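Relteo Green Packing Bench – Worktop and Edge Strip

By King-fai Lui, Mestanow Workshop Supplies
May | Reading time: 2 min
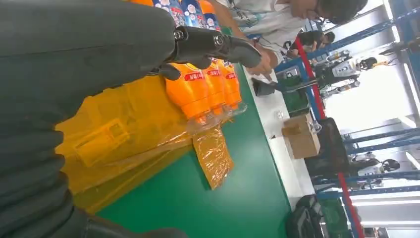
The Relteo is a standing-height bench for hand packing, bagging and bundling of bottled goods. It is supplied as a flat worktop on a bolted steel underframe and is intended for light to medium loads in a dry room.

Worktop

The surface is a green mat bonded to the board over its full area. Green was chosen for contrast: orange, blue and white packaging all show up clearly against it, and clear film is easier to find than on a pale top. Bottles may be stood upright or laid on their sides for bundling. Those laid down should be placed side by side with the necks facing the same way, so that film can be passed round all the necks in one turn.

The mat is 2 mm thick. It resists scuffing from bottle bases and crates but is not a cutting surface. Film and carrier bags should be cut off the bench, or on a separate board.

Edge strip

A white strip finishes the edge of the top. It is a push fit and can be replaced without lifting the mat. Order strip by the length of the side to be covered. Corners are mitred on site.

Film and bags

Folded sheeting and carrier bags with cut-out handles can be kept flat on the bench beside the goods. Where space is short, the Pilleck under-shelf takes the same stock and fixes to the frame with 6 bolts. The shelf is rated at 30 kg, evenly spread. The figure does not apply to a shelf loaded at one end only.

Assembly

Two people are needed to turn the top over once the frame is attached. Tighten the frame bolts by hand first, level the feet, then tighten fully. Check the bolts again after the first month of use.

Cleaning

Wipe with a damp cloth and mild detergent. Adhesive from labels and tape comes away with warm water – solvents will lift the mat at the edges and are not covered by the guarantee.

Spares

Mats, strips and feet are held in stock. Benches with the older Vávra frame take the same mat but a narrower strip; quote the frame type when ordering. Technical queries go to Branislav Bednárik in the spares office.

Contact | © Mestanow Workshop Supplies | Back to top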